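Deketti Foundation Grant, Second Progress Report
Project: Learning to Handle Soft Goods from Wrist-Level Views
Submitted by: Kavitha Unnithan, Principal Investigator, Drurnton Robotics Laboratory
Reporting period: to the end of April

Summary of the period

The project remains on schedule for both of its main tasks, corner grasping and flattening. Collection of the first training set has closed with over 2,000 recorded grasp attempts on single garments. A separate set of 200 attempts has been held back for testing and has not been used in training. Work on two-layer separation started later than planned, as described under Open issues.

Method

In the first reporting period the system chose its grasp point from an overhead camera and then moved to that point without further correction. Small errors in the estimated height of the cloth led to many missed grasps. The revised method, developed by Brayan Tello, keeps the overhead view for the approach only. Once the gripper is close to the table, control passes to a model that uses the wrist camera alone and adjusts the position of the fingers until they close.

The model is trained to predict two quantities from each wrist view: the direction of the nearest free edge of the cloth, and the distance from that edge to the midpoint between the fingertips. Corners are treated as places where two edge directions meet. Garments are placed by hand in a partly folded state, so that a straight edge, a corner and a bunched area may all fall within the same view.

The working view is a close one. Both textured finger pads are visible with the gripper open, and a red garment lies on the pale table with a squared corner near the tip of the left finger and a rolled fold below it.

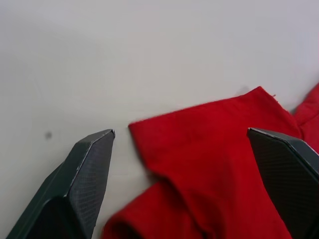

Results to date

On the held-back set, the revised method selected a usable edge more often than the overhead method for all garment types tested. The gain was largest for T-shirts and smallest for thin synthetic items, which tend to slide when first touched. Full figures will be given in the next report, after the test set has been scored by a second reader.

Two kinds of error account for most of the remaining failures. In the first, the model takes a deep crease for a free edge. In the second, the fingers close on both layers of a sleeve when only the upper layer was intended.

Open issues

Delivery of replacement finger pads from Pramon was delayed, and the two-layer trials could not begin until they arrived. The lost time will be recovered by shortening the planned study of table coverings. No change to the budget is requested.

Plans for the next period

The team will add 30 garments with printed patterns, complete the two-layer trials, and repeat the main test at the Brøndum site under that site's own lighting. Brayan Tello will prepare the labeled data for release to the other grant holders.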